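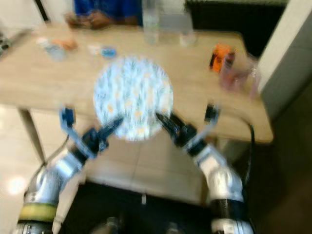
Nestor Baluyot
Minutes Secretary, Velell Household Textiles Group

Minutes of the range meeting, 2019-08-31

Present: Efren Espiritu (chair), Nestor Baluyot (minutes), one member each from buying, cutting room, wash testing and packaging.
Apologies: the Drurkico account manager.

1. Minutes of the previous meeting
Agreed as a correct record, with one change. Under item 5, "hemmed" should read "overlocked". The wash testing member asked that the two words be kept apart in future, as the trial pieces in the two finishes behaved differently.

2. Matters arising
The care label wording has gone to Csizmadia for typesetting. No proof received yet. The missing roll of white backing cloth was found on the wrong rack and has been booked back in.

3. Round table pieces (Uteo range)
The chair introduced the item. The round piece is white with pale blue streaks and small yellow-orange flecks. It is meant to sit under a jug, a bottle or a small serving dish on a kitchen table. Finished diameter is 343 mm.

Cutting room reported that the round shape wastes more cloth than the square one. Nesting the circles in offset rows recovers part of the loss, but the print has no fixed direction, so there is room to turn the pattern further. A revised lay plan will be drawn up before any more cloth is cut.

Pattern was discussed at length. Buying felt that the flecks get lost on a dark table and asked whether the background could be moved off white. The chair's view was that the range is sold mainly against pale wood, where the white edge reads clearly and the blue stays quiet. Packaging supported keeping the white. Buying's objection was noted. No change to the colours.

Edge finish: the overlocked edge lies flatter after pressing. The hemmed edge looks neater on the first day and then curls. Overlocking adopted for the first run.

4. Wash and stain results
Ten cycles completed on the round pieces at the lower temperature. Shrinkage was uneven between length and width on the first batch of cloth, which leaves a circle slightly oval. The second batch was within tolerance. Wash testing recommended that all cloth be pre-shrunk before cutting - agreed, with the cost to be met from the Uteo budget.

Tea and cooking oil came out in full. Turmeric did not. The member noted that a turmeric mark is close in colour to the yellow-orange flecks and that some home users may not see it. This was recorded as an observation only and is not to be used in any sales text.

5. Home user forms
Forms returned: 186. Main points raised:
Users want the piece to stay put when a bottle is slid across it.
Several asked for a larger size to go under a casserole.
A few use it as a cover for a bowl, and asked whether it could be made with an elastic edge.
Folding was mentioned often. A round cloth does not fold to a tidy stack and takes up drawer space.

The chair asked that the elastic edge be treated as a separate product and brought back in March. The larger size can be costed now. Cutting room pointed out that the larger circle will not nest on the present cloth width.

6. Small bottles and lids
Packaging tabled a proposal to sell the round piece in a set with a clear container and a blue lid. The blue of the lid is much stronger than the blue in the print, and the meeting did not agree on whether this matters. Drurkico can supply a paler lid at extra cost, minimum order 800. Wash testing asked who would be responsible for checking the lids for fit, as the group has no method for it. Item deferred until Drurkico can attend.

7. Tables in the sample room
The pale wood-grain table is to stay as the standard surface for colour review, so that samples are always judged on the same background. The other table has a scratched top and should be used for pressing and folding only. Members are asked to put lids back on containers and to clear bottles from the review table at the end of each session.

8. Any other business
Buying asked for swatches to be labelled on the back with cloth batch as well as print number. Agreed.
The heating in the pressing area has been reported again.

Actions
Revised lay plan for the round piece - cutting room
Quote for pre-shrinking - buying
Costing of larger size - buying, with cutting room
Chase Csizmadia for label proof - N. Baluyot
Invite Drurkico to next meeting, item 6 - E. Espiritu
Batch labels for swatches - wash testing

Next meeting: date to be circulated by the chair.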